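Packing of mixed small goods in reused boxes: the Geltside study

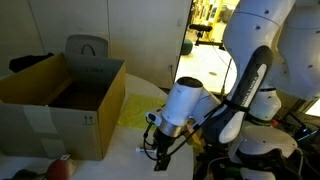

3. Materials and set-up

Figure 2. Open cardboard box and goods on the round table.

3.1 The boxes

All boxes in the study had already been used at least one time for transport. They were collected from the Fakden store in February and sorted by Teemu Ruotsalainen, who rejected those with a soft bottom or torn corners. After the sorting, 334 boxes remained. Old tape and handwriting were left in place, as we wished to keep the boxes in the state in which a shop would receive them. The box in Figure 2 has tape on its front side and two printed arrows which point upwards. We recorded such arrows for every box, but we did not use them as a criterion.

3.2 The goods

The goods were chosen so that one order contains both stiff and soft items. A white cylindrical item and a yellow-green cloth can be seen on the table in Figure 2. Cloths are of special interest to us. They can be put in flat as a layer or pushed into a gap, and the height of the filled box depends much on this choice. In the earlier work at Ashworth only stiff goods were studied, therefore the results can be compared only in part.

3.3 Orders

In total 2,163 orders were packed. Each order was limited to 80 per cent of the inner volume of the box, measured with the goods laid side by side. The remaining height was measured with a ruler at the four inner corners, and the lowest value was written down. Orders with a missing value were packed again from the beginning.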